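December 28, 2018

Quiet week, most people gone, so I finally got to the bench tables. Prakash left a note before he took off asking which oil we want to use on all of them, and I said I'd have an answer when he's back. Well, I have most of an answer and a sore elbow.

Started with the one by the window. I cleaned it down with a barely damp rag and then went over it by hand, 149 shots from that old box of sandpaper Gopinath keeps under the sink. (149 is what's written on the lid in his handwriting and I have no idea what it refers to, so don't ask me. The paper itself is 300.) Went with the grain the whole time, long strokes, light pressure. I tried the little block first and kept getting a ridge where the edge dug in, so I ended up just folding the paper in thirds and using my palm. Much better! Slower, though.

Vacuumed, wiped, vacuumed again. Dust in this room gets everywhere, it was in my tea. Hsiu-ying, I moved your notebooks to the top shelf before I started and they are fine, I checked. 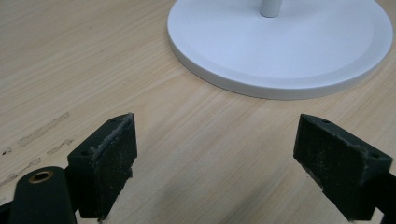
Now the oils. I did two patches on an offcut from the same batch of boards, one with the Tosstead and one with the Ostard, thin coat each, wiped off after 8 minutes. The Tosstead went noticeably more yellow. It's a nice color if you like that kind of thing, Bjarke does, but we picked these tops for being light and I'd like them to stay light. The Ostard hardly changed the wood at all, maybe a touch warmer when you hold it next to a bare piece. It does smell, though — kind of like old crayons — and I had to prop the door open for a good part of the afternoon and wear my coat.

Put a mug of hot water on both patches to see about rings. Tosstead: nothing. Ostard: a faint ring that mostly rubbed out. I want to repeat that with a second coat on before I say anything rude about it, one thin coat isn't a fair test.

Leaning Ostard. The catch is the small cans are all the store in Drodenport has, and I think we'd need a big one to do every table twice. Fuseini said he could ask Kaufmann whether they'd order it in for us. Order code on the can is 1738, writing it here so I stop losing the sticky note.

Still to do:
second coat on the Ostard patch, then the mug again
try a drop of coffee and a drop of acetone on each
felt pads for the lamp bases, they scratch if you drag them
throw out the oily rags properly (I laid them flat outside for now, please don't ball them up and put them in the trash)

If the second coat behaves I'd like to oil the tops in February, one at a time, so there's always somewhere to work. Prakash, the offcut is on the windowsill with T and O penciled on the back. Have a sniff and tell me if you can live with it.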